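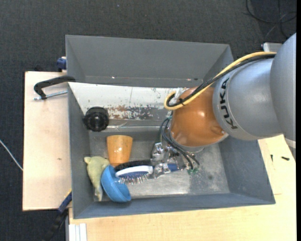 Catriona Morrison

Cetcombe workshop > Cells > Bin cell > Notebook

06/10/2020

Cable dressing on the bin cell, plus the gripper check I put off in June.

Oisín Tierney left a note that the arm had been stopping on the near side of the bin with a lost gripper signal. Run counter stood at 2370 when I started. Went through the log and found four stops, all with the last joint turned well round, so I went for the cables first and left the program alone.

The yellow cable comes over the top of the arm with the black bundle and loops out to the left of the orange housing before it tucks back under. That loop has to stay. It looks untidy and I know people want to strap it down, but when I tied it short as a trial the joint ran out of slack at 55 degrees. Cut the ties again and put the slack back. Black bundle now tied at the grey link only, nothing on the orange part.

Gripper: went round the small screws on the silver brackets with the hand driver. Two took a bit of a turn, the rest were fine. The thin black wires underneath still dangle more than I'd like with the gripper down close to the bin floor. The green board at the bottom corner is the bit I worry about – it's low, and it would meet the bowl or the hairbrush before the fingers got there on a bad pick. Want a small cover for it. Asked Gulyás for a price, no answer yet.

Bin: paint on the upper inner wall is worn through and there are rust-coloured patches. Leave it for now, but don't repaint without telling me, as the vision settings were done with the wall as it is. C-clamp on the board at the left nipped up by hand. Check it whenever the bin has been leaned on.

Ran 10 slow cycles afterwards with the usual objects in (cup, bowl, brush, plush toy). No stops. Not enough to call it fixed.

To do:
– board cover
– spare yellow cable, Plarov part, one on the shelf at most
– Oisín to run it at full speed and write down the joint angle if it stops again

Recent entries
Lullo feeder, belt change
Bin cell, camera bracket
Air line leak, bench two
Spare parts count, June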